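Good hand-tracking recordings start with a tidy bench, and stirring is a lovely task to practise on! Keep to our Skenemum house rules:

Lay a plain white surface.
Strap the wrist modules on before the gloves' trackers – never after.
Put one cup out, and hold the stick near its top.
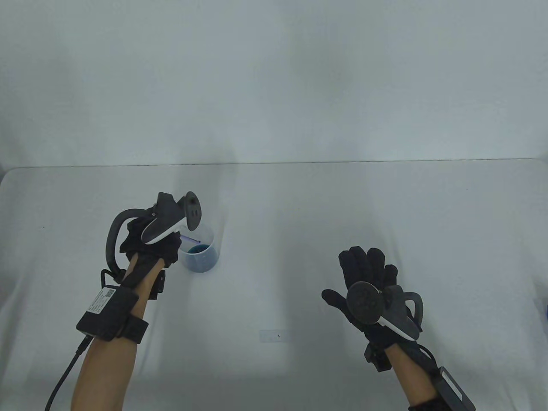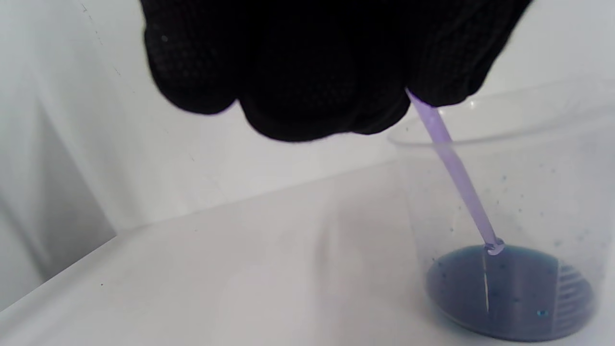
Stirring task, blue liquid in a clear cup

Brovirent Bench Notes, issue 37, p. 3

Stop each take at 60 seconds. If blue drops land on a glove, swap it and log the change with Neusa Tavares before the next take.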